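FOR IMMEDIATE RELEASE

Mar 9, 2023

Corkemeck Shared Workshop Releases Plans for a Hand-Held Gripper That Can, on a Good Day, Fold a T-Shirt

Third version of the Dollura goes out free to anyone with a printer and some patience

ZOLTHORPE – Corkemeck, the members' workshop on Leclerc Street, today released the full build plans for Dollura, a hand-held gripper meant to help home builders teach robot arms to do the laundry. The plans are free. The laundry is still mostly being done by people.

Dollura began in December as a weekend build by members who had put a lot of work into robot arms and very little into what goes on the end of them. The first version could hold a sponge. The second could hold a sponge and a sock, though the members who were there disagree about the sock. Version three is the one the workshop is willing to put its name on.

A person carries the gripper by its handle and does a chore with it while a small camera records the job. The recordings are then used to train an arm to do the same thing. It is slower than folding the shirt by hand, and the workshop would like to be clear that everyone involved knows this.
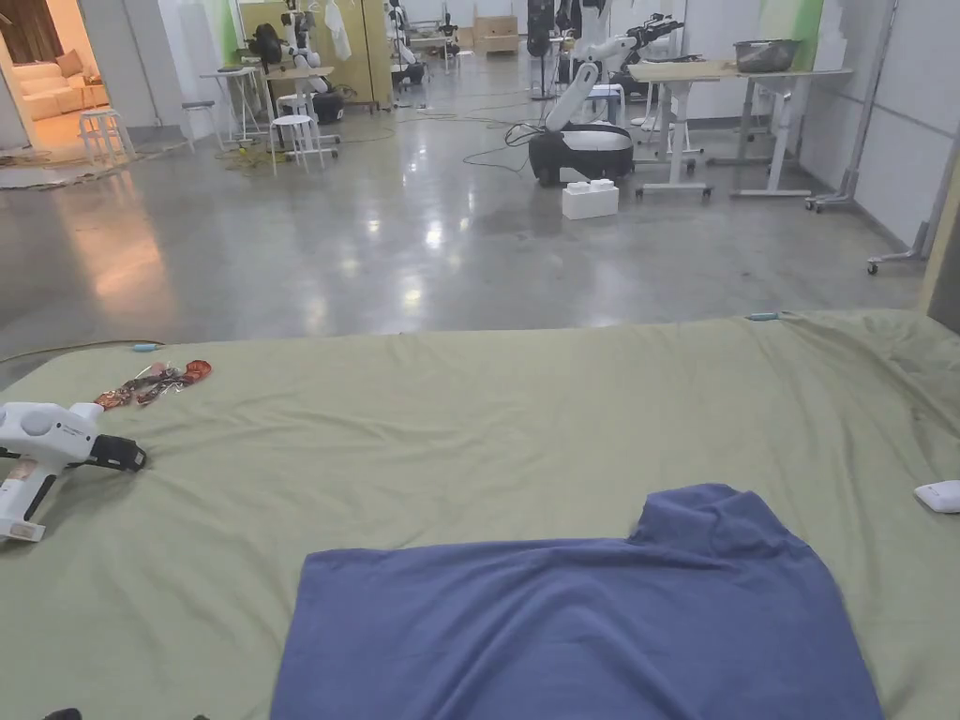 Cloth was chosen as the first real test, over the objections of members who wanted to start with blocks. A block stays the shape it was when you put it down. A T-shirt does as it likes, and most of the work this winter went into the first few seconds of a fold, when the fingers have to find an edge and pick up one layer of fabric in place of two. The slate-blue shirt lying on the green sheet, with its collar bunched up into a small peak, is a fair sample of the problem. An arm that has only practiced on neat shirts has no idea what to do with that collar, so builders are asked to record the messy ones too.

The workshop tested on a bed for the simple reason that people fold clothes on beds. Tables were tried and gave better results, which members found suspicious.

According to the build notes, the printed parts take 17 hours on an ordinary home printer, provided the printer finishes. There are 52 printed and bought pieces in the full list, counting screws, and the parts come to 50 dollars if you already own a screwdriver and don't ship anything overnight. Members who shipped things overnight have asked that their totals be left out.

The main change in version three is in the fingers. They now curve toward each other and meet at the tips, where the earlier ones met a little farther down and let thin fabric slide out the end. The joints have also been made larger so they can be tightened without taking the whole thing apart. This fix was suggested at nearly every meeting since the project began and was adopted once the people building it had to do it themselves. 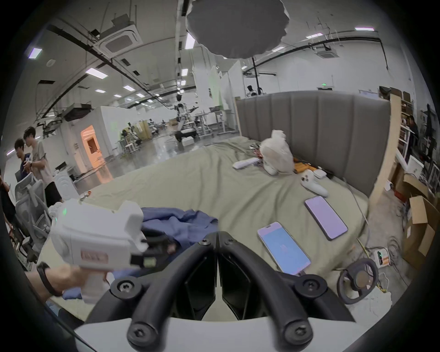 The notes also cover the part of the project that gets the least attention in videos, namely where to put everything. A shared room collects things. Builders are told to keep cords off the cloth, charge batteries the night before, and agree on who is recording before anyone picks up a shirt. Two people narrating the same fold is worse than none.

"We set out to build something that would save us time, and we now own the most carefully handled T-shirts in Zolthorpe," the workshop said in a statement approved by members after some discussion of the word "carefully." "We think the plans are good. We think the fingers are very good. We would ask people to be gentle about the software."

The software is a set of scripts that sorts recordings, throws out the ones where the gripper was set down, and lines up the rest so an arm can learn from them. It runs on a regular laptop. It will warn you when a recording is too short to be useful, and it words the warning in a way that several members have taken personally. A politer version is planned. 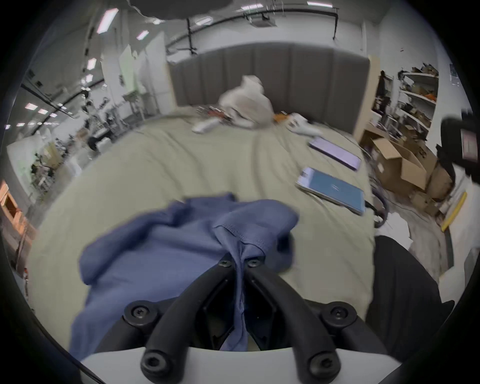
Corkemeck is asking for recordings from outside builders, especially of items the workshop has avoided so far. Fitted sheets head the list. Other requests are for hooded sweatshirts, children's pajamas, and anything with a drawstring. Recordings should be made in one take. Failed folds are welcome and should be labeled as failed, even when the result looks fine from the doorway.

The release includes the print files, the parts list, the scripts, and a build guide of 7 chapters. Chapter four, on wiring, has been rewritten since the draft that went out to members, and anyone holding the draft should stop at the end of chapter three.

An open build night will be held at the workshop each month through the summer. Visitors can try the gripper, print a set of fingers at cost, and bring one item of clean clothing to fold. The workshop asks for clean a second time, on purpose.

Work on version four has started. It is expected to be lighter, with a handle that suits smaller hands, and members have voted to leave buttons for version five.

About Corkemeck

Corkemeck is a shared workshop in Zolthorpe with a wood room, a print corner, and a robotics area that used to be the other half of the wood room. It is paid for by its members and by a yearly sale of things its members did not finish.

Related Releases

Corkemeck Opens Print Corner to Evening Members
Dollura Version Two: What We Learned From the Sock
Yearly Sale of Unfinished Projects Extended One Day
Wood Room and Robotics Area Agree on a Wall

Contact: Corkemeck press desk, Leclerc Street, Zolthorpe | © Corkemeck Shared Workshop | Back to top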